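Household cleaning cloth

A household cleaning cloth is a piece of fabric kept for wiping, dusting, drying, or polishing surfaces in the home. The term takes in a very wide family of things, from the square cut out of a worn bedsheet to the purpose-made towel sold in packs, and the line between a cloth, a rag, a duster, and a towel has never been drawn firmly. Most homes keep several kinds at once, and most people who clean regularly have strong feelings about which one belongs in which room.

Names

The word "rag" usually means a cloth that began life as something else, such as a shirt, a diaper, or a flour sack. A "duster" is a dry cloth, often soft and brightly colored, meant for furniture and shelves. A "dishcloth" is used wet for washing dishes and wiping counters, while a "dish towel" is used dry. These names wander a good deal from region to region, and even between two households on the same street, so that a visitor who offers to help in the kitchen may well be handed something quite different from what was asked for.

Background

For most of history cleaning cloths were not bought at all. Linen and wool were costly, and a garment passed through several stages of usefulness before it was finally worn to threads. A shirt might become a child's shirt, then a lining, then a patch, and at last a rag under the sink — and even then it could be sold to a rag dealer, who passed it along to a paper mill. The growth of cheap cotton in the nineteenth century made it possible for ordinary families to own cloth meant only for cleaning, and woven dishcloths and yellow flannel dusters became common goods in dry goods stores.

Paper towels changed habits again in the twentieth century, and for a while the cloth seemed rather old-fashioned. It never left, of course. Many families went on keeping a rag bag behind a door, and a good many of those bags are still hanging there.

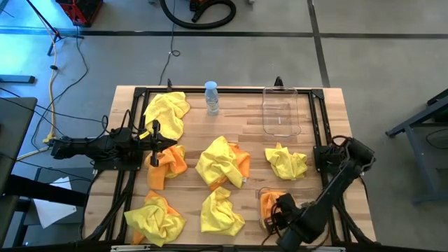 The custom of the rag bag deserves a few words of its own, being one of those small domestic arrangements that rarely get written down. In her pamphlet The Bottom Drawer, the household historian Dilani Patwary gathered the recollections of 85 families in and near the town of Lynch and found that nearly all of them had a settled rule for when a towel stopped being a towel. In some homes a single hole was enough. In others the towel had to be thin enough to see daylight through, and one contributor remembered her grandmother holding each one up to the kitchen window on washday, turning it this way and that, before she would let it go.

Materials

Cotton remains the most familiar material. It takes up water well, stands hot washing, and grows softer with age, although new cotton often has a finish on it that makes it slow to absorb until it has been washed a few times. Terry weave, with its small loops, holds more water than a flat weave. Flat weaves dry faster and leave less lint on glass.

Linen is stronger than cotton when wet and leaves very little lint, which has kept it in favor for drying glasses. It is also dearer and creases easily, and a linen glass towel tends to be treated as a bit of a treasure.

Microfiber cloth is made of very fine synthetic strands, most often polyester, frequently combined with polyamide. In many types the strands are split during manufacture, giving a large surface for dust and grease to cling to. A cheerful range of pile lengths is sold, from smooth cloths for eyeglasses to deep plush ones for drying cars. Some cloths have a different texture on each face, with one side for loosening dirt and the other for buffing.

Viscose and cellulose cloths, including the thin sponge cloths that are stiff when dry and soft when wet, are mostly used in kitchens.

Color coding

Hotels, hospitals, and cleaning firms commonly assign colors to rooms or tasks so that a cloth used in a bathroom doesn't find its way into a kitchen. There is no single scheme followed everywhere. The same idea has spread to homes in a looser form, and it works perfectly well with any colors at all, so long as everyone in the house has been told what they mean (and remembers, which may take a little longer). 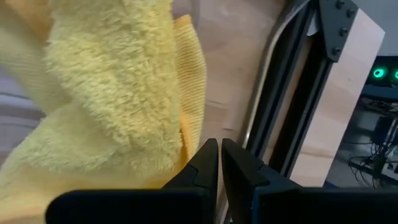 Can microfiber cloths be washed together with cotton towels?
It is better to wash them separately. Cotton sheds lint in the wash, and the fine strands of the microfiber pick it up and hold on to it, so the cloth comes out fuzzy and leaves specks behind on glass and dark furniture.

Washing and care

Cotton and linen cloths can generally be washed hot, and kitchen cloths do best when they are changed often and hung open to dry between uses. A cloth left in a damp heap soon smells sour, and the smell can be stubborn. Soaking in a solution of washing soda before laundering is an old remedy and still a good one.

Microfiber is usually washed warm or cool with a modest amount of detergent. Fabric softener is avoided, as it coats the strands and makes the cloth less absorbent. High dryer heat may damage them as well. Makers often advertise how many launderings a cloth will stand, with 500 being a common claim, though in daily life a cloth is far more likely to be lost, stained, or carried off to the garage long before anyone could check.

Cloths that have been used with linseed oil or certain wood finishes need particular care. Such oils give off heat as they cure, and a crumpled oily rag can catch fire by itself. The usual advice is to spread these cloths flat outdoors until they are fully dry and stiff, or to keep them under water in a sealed metal can until they can be disposed of safely.

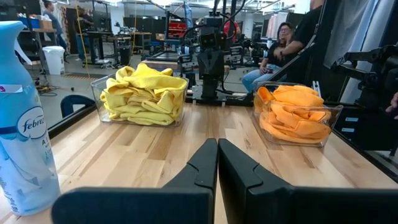 Folding and storage

A square cloth folded in half and in half again offers eight clean faces, counting both sides, and people who clean for a living often work through them in order before reaching for a fresh one. The habit saves a surprising amount of laundry. Dry cloths keep well in any drawer or basket with a bit of air, and dusters are best kept away from the polishing rags, whose waxes and oils will spread to anything they touch.

See also

Dish towel
Chamois leather
Rag trade
Terry cloth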